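Potting bench notebook – Kershaw greenhouse
Monday, September 21, 2026
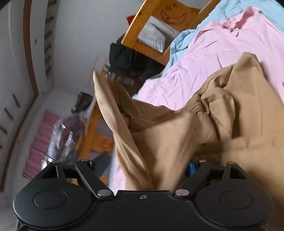
Started on the autumn repotting today, three days later than planned. The bark order from Sudberg only came in on Friday afternoon and it needed a night in the bucket before I could use it. Medium grade, fairly even, less dust in the bag than last time. I rinsed it twice anyway.

Begonias first. The rex cuttings taken in the summer are ready to move out of the propagation trays. Most have two or three proper leaves and the roots are at the edge of the plug. The ones in straight perlite rooted faster but the roots are brittle and several snapped when I tipped them out. The ones in peat and perlite, half and half, came out whole. I would use the mix next time and put up with the slower start. Ashley Bickerstaff had said the same in the spring and I didn't listen.

The leaf wedge trays are more mixed. Wedges cut with a main vein running to the point have nearly all made plantlets. Wedges cut from the outer part of the leaf, where the veins are thin, mostly rotted. I have thrown the rotted ones out and wiped the tray down, and put the good ones back under the lid with the vent half open. Will open it fully at the end of the week if they are holding up.

Feed trial, tray C. Meter readings taken before watering and again from the runoff. The feed was mixed to 937 on the meter and the tap water on its own reads 255, so the feed itself is adding less than I thought. The runoff was higher than the feed going in, which means there is salt building up in the pots. Flushed the whole tray with plain water until it ran clear from the bottom. Leaf edges on the streptocarpus have been going brown since late August and I had put it down to dry air. Now I think it is this. Going to halve the feed and take readings again in a week before changing anything else.

Note on the meter: it was last calibrated in July. Do it again before the next set. The solution is in the door of the small fridge, behind the seed tins.

Streptocarpus. Took leaf cuttings from the dark purple one (no label, came from the members' table two years ago) and from the white with the yellow throat. Cut down each side of the midrib, threw the midrib away, set the long halves on edge in a shallow tray. Covered. They are on the north side, out of the afternoon sun. The old plants were cut back by about a third and the dead flower stems pulled out.

Orchids. Only got to the cymbidiums. The big one by the door had filled its pot and was pushing itself up over the rim. I had to cut the pot off with snips. Split it into two, each with a good number of green bulbs and one or two old ones behind. The back bulbs that came away with no leaves I potted separately in moss. They may do nothing. The last lot took most of a year to show a shoot.

I know autumn is the wrong time to divide cymbidiums and it should have waited until after flowering. It wasn't going to last until spring in that pot, though – there was hardly any bark left in it, just brown crumbs, and the middle roots were gone. No feed for either half until there is new root. Mist only on bright mornings.

Scale on the lower leaves of the one next to it. Wiped off with a cloth and soapy water, both sides of the leaf and down into the sheaths as far as I could reach. Moved it to the far end by itself. Check every few days. If anyone waters it, please do it last and don't set the can down on the main bench afterward.

Heating. Turned the Tralamov heater on for a test run in the afternoon. The fan is louder than it was last winter but it holds the setting. The thermostat and the hanging thermometer at the other end disagree by three degrees, with the far end cooler. Some of that is the gap under the door. I have cut a strip of foam for it and it needs gluing. The bubble wrap can wait until the tomatoes are out of the side bay.

Seed. Cleaned and packed the primula seed. 100 to a packet, counted on the white plate, folded in paper and put in the tin with the date. What was left over I sowed in one tray with a thin cover of grit, and it is outside against the wall to get cold. The Cenik trays have cracked at the corners again. Two seasons is all they last out there. I used the old heavy ones for the primulas and would like to find more of those.

To do:
Finish the cymbidiums, then look at the two paphs that haven't been touched since we moved the benches.
Pot on the rest of the rex begonias. Need more of the small square pots, the box is nearly empty.
Calibrate the meter.
Glue the door strip.
Write new labels for the whole of the middle bench. The pencil ones are still readable and the marker ones have faded to nothing, so use pencil.
Ask Ashley for a piece of the small-leaved begonia for the November exchange, and offer one of the cymbidium halves if it has settled by then.

Watered the middle and north benches before locking up. The side bay was left dry.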